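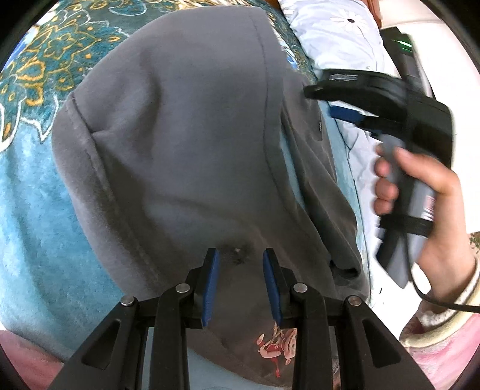

額の打ち合わせ

最終更新日:2022年1月4日

朝9時過ぎに店を開けた。年明け最初の仕事は、暮れに預かった版画の額装の打ち合わせだった。持ち主はUnathi Le Rouxさんで、祖母の家にあった木版画を居間に掛けたいという。去年電話で聞いた話では小品とのことだったが、紙の長辺が700ミリあり、既製の枠には入らない。Numwoodの棹を切って組むことにした。

棹は見本を三本並べて選んでもらった。金の細いもの、胡桃色、つや消しの黒。Le Rouxさんは最初金を手に取ったが、版画の上に置くと墨の線より枠のほうが目立つ。結局、胡桃色に決まった。幅は30ミリ。私ならもう少し細くするが、掛ける壁が広いそうなのでこれでいいと思う。

マットは生成りの無酸紙で、下を少し広くとる。古い台紙が裏にべったり貼ってあり、四隅に茶色い染みが出ている。台紙を剥がすかどうかで話が長くなった。私は剥がしたほうがいいと言い、Le Rouxさんは裏に祖母の字があるから残したいと言う。字のある部分だけ切り取って、額の裏に中性紙の袋を付けて入れる案を出したら、それで頼むとのことだった。剥がすのは自分ではやらず、修復のRampersadに出す。前に水彩を一枚頼んで、仕上がりがよかった。向こうの都合で戻りは1月の末になる。

ガラスをどうするかは保留。紫外線を切るアクリルだと値段が上がる。居間の窓が南向きなら入れたほうがいいが、窓の向きを聞き忘れた。明日電話する。

午後はBrinarovから届いた裏板の検品。400枚の注文で、角のつぶれたものが16枚あった。梱包の下の段に集中していたので、積み方の問題だろう。写真を撮って先方に送った。返事はまだ来ない。つぶれた分も小さい額には使えるから、別の棚に寄せておいた。

夕方、留め切り機の刃を替えた。暮れから切り口がわずかに毛羽立っていて、気にはなっていた。替えてから端材で四隅を合わせてみると、三か所はぴったりで一か所だけ髪の毛ほど開く。定規の当たりを直してもう一度切り、今度は合った。刃は研ぎに出す。古い刃を包む紙が見つからず、新聞紙で巻いてテープで留めた。

接着剤の残りが少ない。Clorachのものを二本注文した。前の店で使っていた銘柄より固まるのが遅いが、そのぶん角を直す余裕がある。冬は特に遅いので、組んだ枠は一晩クランプをかけたままにしている。

閉める前に、先月の引き取り待ちの額を確かめた。賞状の額が二点、刺繍の額が一点。刺繍のほうは布の張りが左だけ弱いように見えたので、裏を開けて糸を掛け直した。思ったより手間がかかり、帰りが遅くなった。賞状の二点には明日はがきを出す。

棹の発注はまだしていない。胡桃色は在庫が半端に残っているが、長辺二本を同じ棹から取りたいので、新しく頼むつもりでいる。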